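Household Tips: Keeping the Bedroom Robot in Good Order

The two-arm machine that helps with beds and laundry needs less care than people think, but it needs it regularly. Most calls we get at Vodness are for small matters: a screw that became loose, lint in a joint, a cable lying where the base wants to go.

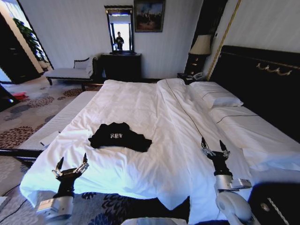 Written by Houda Hegazy
Checked by In-ho Nam, Vodness service desk, Pirkthorpe
2019-08-07

Before you touch anything, stop the arms and switch off the power at the main switch. Wait until the arms have settled. Never hold an arm up with one hand while you clean with the other.

Start with the fingers. Wipe each fingertip with a soft cloth, a little damp, and dry it well. Do not use fabric softener or furniture polish near them - both leave a film, and then a T-shirt slides out when it should be held. For lint in the linkage, a dry paintbrush is better than canned air, which pushes the dust deeper.

Next, the screws. Try each one on the linkage arms with the correct hex key, gently. You only want to feel whether it moves. If one does, take it out, clean the thread and put it back with one small drop of medium thread lock. I do this every 300 hours of work, and in January also, when the dry air brings more lint. 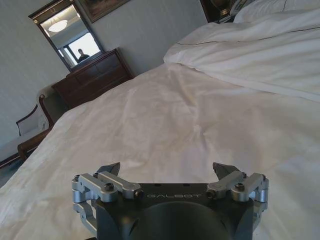

Gripper open over the bed, screw heads on both linkages.

After the screws, look at the wrist cables. Bend the wrist slowly to each end of its travel and see that no cable is pulled tight. A tie that is too tight does more harm than no tie. Cables on the floor should go along the wall, especially on a patterned carpet, where a thin dark one is easy to miss.

For the test, use a bed with plain white bedding and one dark garment laid flat. Open and close each gripper 7 times in the air first, and listen. A dry click usually comes from the linkage, a soft grinding from inside the housing.
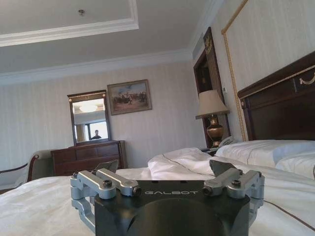
If the grinding stays after cleaning, leave the housing closed and write down the hour count before you call. At 2000 hours we change the fingertips in any case. My neighbor in Munton changed his at 800, but he let the machine work with zippers and metal buttons all day. Keep the old pair in a labeled bag until the new ones have done one full week.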